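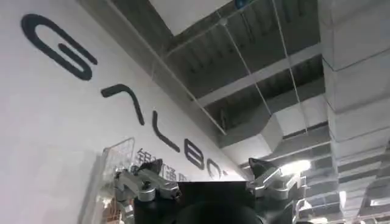

4 min read

January, first week without the car

Up at quarter to six. I laid everything out last night, so there was only coffee to make and shoes to find. Dark, no wind, ice on the steps. I put salt down and then walked through the salt in my good shoes.

The car went to the dealer in Zirkden before the holidays. I held out for a better price and didn't get one. The transmission had been slipping since summer and the quote to fix it was more than I wanted to put into something that old. I told myself I would try the bus through the end of winter and then decide. A monthly pass is 80 dollars. I used to spend that on gas before the month was half over, and insurance was on top of it.

The Marport bus comes at 6:40 in theory. Monday's lesson in theory was that it also comes at 6:36 if the driver has nobody to pick up at the school. I stood there until the next one. Today I was at the stop by 6:30 and got it with time to spare. Seat on the right side, over the heater. That is the good seat. The left side has a draft from the back door and the window rattles all the way down the hill.

Four other people on at my stop. The same four as yesterday, I think. We don't talk. One has a lunch cooler that goes on the floor between the feet and slides on the turn by the grain elevator.

I read 12 pages this morning before I got queasy and had to look out the window. It's the curvy part past the reservoir that does it. If I stop reading there and start again at the light I'm fine. I will try a podcast for that stretch, but the earbuds need charging and I never think of it until I'm sitting down.

Transfer at the Zirkden depot. There is a Głowacki bakery counter inside, open at seven, and I've decided I'm allowed one roll a week from it. I have had two. The poppy seed is better than the cheese. The waiting room has been painted and the bench moved so that you can't see the buses coming in from it. Everybody stands up.

Got to my desk at 7:50. Ten minutes earlier than I ever did driving, which I can't account for except that I'm leaving the house so much earlier. Worked on the quarter-end folders most of the day. Lunch was the leftover rice.

The ride home is harder. The 5:15 is full and I stood as far as the fairgrounds. My shoulder bag is wrong for it. It swings, and I hit someone in the ear with it and had to apologize twice. I should dig out the old backpack. The zipper on the front pocket is broken, but the main part closes.

Groceries are the thing I haven't worked out. With the car I went to Grarkico on the way home and filled the trunk and didn't think about it again until the next week. Now it's whatever I can carry from the stop, uphill. Yesterday it was milk, potatoes and a bag of onions, and my fingers had marks from the handles until supper. I asked on the town message board how people without cars do it, and checked the answers tonight after the dishes.
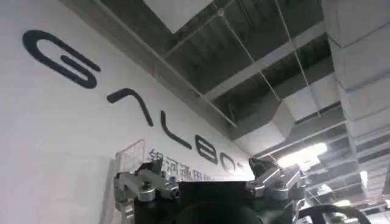
Get a folding cart and stop being proud about it, the first reply said. I put it off for two winters and I was an idiot. Buy the kind with the bigger wheels, the little ones jam with slush. And do your heavy things on one trip and your light things on another, potatoes never go with milk.

Fair enough. I looked up carts. They start at 30 dollars and the ones with decent wheels are closer to 50. I'll wait for payday. A second person wrote that the hardware store delivers inside town limits if you spend over 100 dollars, but that doesn't help me with onions.

Wrote the mileage book closed for good tonight. I kept one in the glove compartment from the day I bought the car, every fill-up. Put it in the drawer with the spare keys, then remembered the dealer was supposed to get the spare keys. I'll have to mail those.

Supper was soup from the freezer. It was labeled bean and was lentil. Legs are sore from the hill, mostly the left calf. Weather says freezing rain after midnight, and the bus people post delays on their page by five, so I've set the alarm for five to look. If it's bad I'll take the later one and make up the time at lunch.

Backpack found, hall closet, under the beach towels. In bed at 9:40.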